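About Kullton

Kullton is a shared workshop, and has been since Golshifteh Zamani got tired of building things on her kitchen table. We make robots that are meant to be useful in ordinary rooms. Most of the ones we have met are not, and that includes most of ours.

We are suspicious of robot videos. They tend to be short, the floor is clean, and the thing being picked up is a cube. When we started we wrote a rule on the wall: no claims about a machine until it has done the job 500 times, misses included. The rule has cost us a couple of sponsors. It is still on the wall.

What we build

Milia is our two-armed tidying robot. She is the third body with that name. The first could not reach the floor, and the second could but fell over when she got there. The arms were bought in, and the brackets, wiring and most of the bad decisions are our own.

Omach is the software that tells Milia what to pick up next. It began as a weekend project and still behaves like one on a Monday. We rewrote the grasp planner in September and are not yet sure it was worth the trouble.

How we test

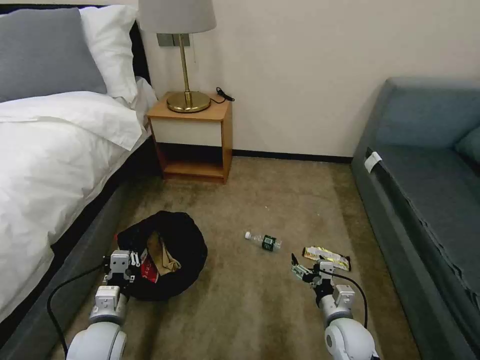 Tidying is a harder job than the brochures make out, and we would like to see more builders admit it. A rigid box is easy. A slumped black bag lying open on the carpet changes shape as soon as a finger pushes it, and a flat snack wrapper gives a gripper almost nothing to close on. The plastic bottle on its side is kinder, though it can roll. We log every attempt, 2519 at the last count, and anyone who visits can read the sheets – the ugly ones are in the same binder.

Working with us

Members get a bench, a locker and the use of both printers. There is an open evening on Fri 25 August, when Gudeta, our oldest and slowest arm, will be on the front bench with her covers off. Bring a project if you have one, and bring doubts. We don't do investor tours.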